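Ticket 153: Hovo booking calendar shows the wrong changeover day
Status: Solved
Opened: 22 February 2018

Problem: Every stay at the Skelthorpe cottage that ends after midnight UTC gets its cleaning slot pushed to the next day. The laundry list goes out late too, so the beds and the wash get planned for different days.

Tried first: cleared the cache, re-synced the Gagnon feed, removed the duplicate August bookings. No change, but the sync is so much faster now!

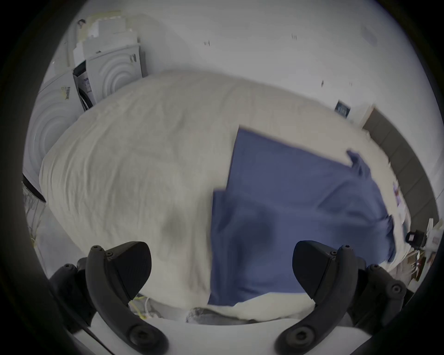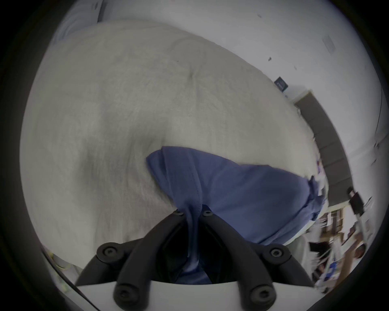
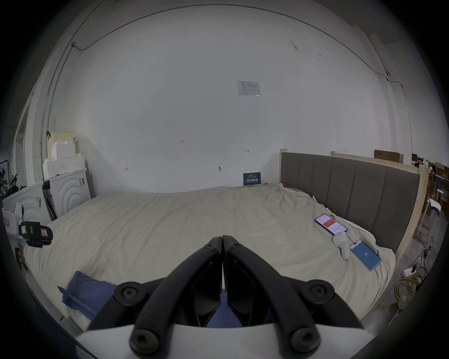
Update: Found it!! The feed sends times with no zone, and Hovo reads them as UTC. I set the zone by hand under Property > Calendar > Advanced, saved, and re-imported all 129 bookings. Every single one landed on the right day. I love this export log, by the way, it shows the raw time next to the converted one.

Still open: error 2000 pops up if you save twice in a row. Wait for the green bar. I've sent that one on to Citedlow as a separate ticket.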